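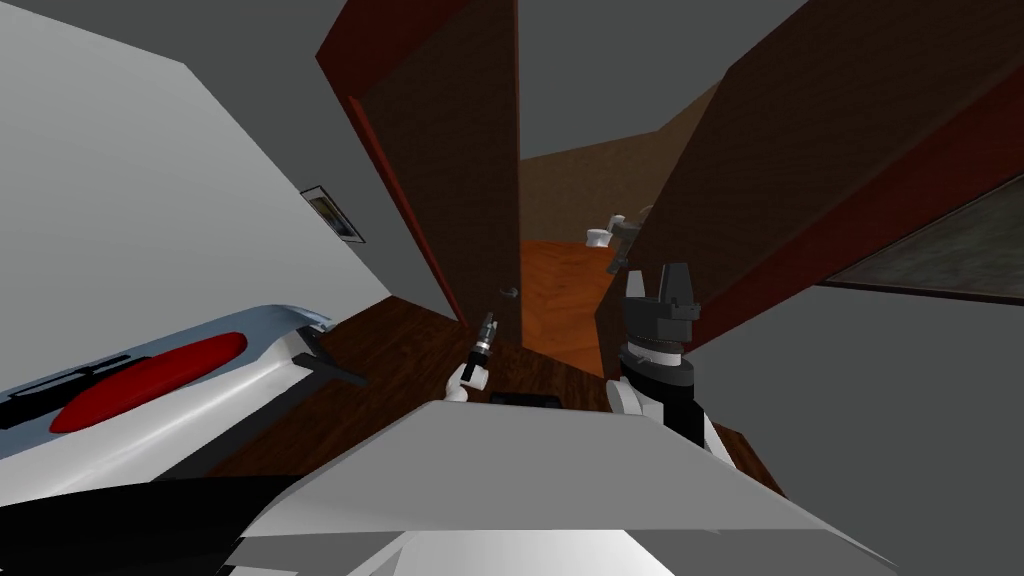
Progress report to Brophy, second period
Prepared by Caoimhe Kavanagh, Jeltley
18 October 2023

Project: upkeep and setup of the two-arm household machine, simulated cell

Where we stand

The cell runs. I would not go much further than that. In the last report I was told to expect a stable setup by the end of September, and what we had by the end of September was a setup that stayed stable if you left it alone. As soon as anyone changed the room model or reloaded the arms, the right gripper came back with a different zero from the one it had been saved with. We have now fixed one cause of this. I think there is a second, and Matberg thinks there isn't.

The plan you approved says that the simulated cell should be kept "in the same condition as a working machine." We've taken that at its word and have been keeping a maintenance log for it as if it had bearings. Some of the team find this silly. I did too until the log showed that most of our lost days came from small setup changes that had never been written down.

Work done this period

Arm bases. Both arms were re-seated on the body model after we found the left mount had been rotated slightly in an earlier version. The error was small enough to pass the startup check and large enough to matter by the time you got out to the fingers. The startup check has been tightened. It now fails more often, and people have complained.

Gripper zero. Each gripper is opened fully, closed fully and opened again at load, and the open value is compared with the stored one. Skakell, who supplied the gripper model, recommended doing this once per session. We do it on every load. Out of 1,177 loads in the period, 51 came back with a mismatch on the right side. The left side had 2. Skakell's reply was that this is within what they would expect. I asked what figure they would not expect and have had no answer yet.

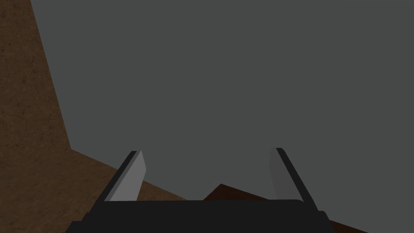

Finger geometry. The contact surfaces on the fingers were a separate shape from the visible ones, and the two had drifted apart over several releases. What you saw closing on an object and what the physics engine thought was closing on it were different things. We rebuilt the contact shapes from the visible ones and deleted the old set. A copy is in the archive in case Matberg turns out to be right that something else depended on it.

Room model. The apartment layout was frozen at the start of the period and has stayed frozen, apart from a correction to the hinge limits on the doors. I'd like it to remain that way until the zero problem is closed. There have been requests for more rooms. More rooms will give us nicer demonstrations and no new information about why a gripper forgets where open is.

What did not get done

The wear model. We said we would add simulated backlash to the wrist joints so that the service schedule could be tested against something. Two people started on it and both got pulled onto the gripper zero. What exists is a parameter file full of guesses. I have asked that it not be shown to anyone as a result, and I'm repeating that here because it appeared in a slide deck in September.

The service manual is half written. The chapter on loading and checking the arms is usable. The chapter on repair mostly says to reload from the last good version, and a reader could fairly say that this is no repair at all.

Budget

The technician line is overspent by about 111 hours, nearly all of it on the zero mismatch. The travel line is hardly touched. I would like to move the one to cover the other and need your written agreement before the next invoice. I am not asking for more money in total.

On the claims in the original proposal

The proposal said that procedures worked out on the simulated cell would carry over to the physical machine "with minor adjustment." We haven't tested that and I can't support it yet. Some steps probably will carry over, mostly the order of the checks and the way the log is kept. Anything that relies on a measured value I would treat as unproven. A mount that has slipped in software is put right by typing in a number. On a real base there are bolts, and somebody has to find out why they moved.

Matberg is more hopeful and has asked for that to be recorded. Their view is that the startup check alone would have caught most of the faults they see in service. They may be right, but so far they've given us a summary of those faults and not the service records. If Brophy could press them for the records, it would help more than another meeting.

Next period

Find or rule out the second cause of the right gripper mismatch. Until then the check stays on every load.

Restart the wear model with one person on it full time, and throw out the current parameter file.

Finish the repair chapter, with a named person signing each procedure after carrying it out from the text alone.

Get an answer from Skakell on tolerance. If it hasn't come by the time I write the next report, I will set a figure myself and report against that.

Caoimhe Kavanagh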